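Section 4: Packing a Prurine snack box

Cautions
Do not pack glass jars or tins with snack bags. Keep the finished carton under 955 grams, including tape.

1. Spread a clean sheet over a bed or table and put the open carton on it. Check the old tape – a strip left across the back is fine if it lies flat.

2. Lay the snacks out in front of the carton. Check each seal and best-before date.

3. Stand the larger bags upright inside, against the walls.

4. Fill the gaps with small wrapped pieces. Put these in one at a time and don't press down on pastries.

5. Weigh the carton. If it reads more than 887 grams, leave out the last bag.

Note: Cartons going to the Droltwood depot need label 239 on the long side. 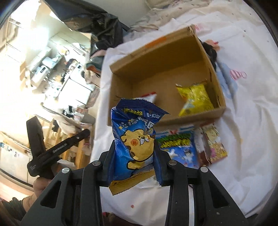
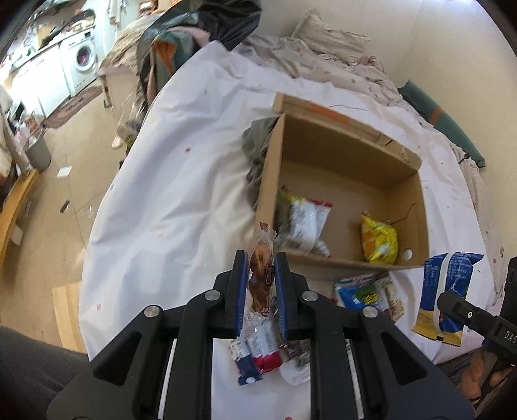
Bags puffed with air take up more room than their weight suggests, so choose them before anything else. Keep flavours you want to find quickly near the top. The yellow bag on the right inside the carton is the sort to place at step 3, with small packets going in afterwards. Close the flaps, run one strip of tape along the centre join and store the carton away from the heater until pickup.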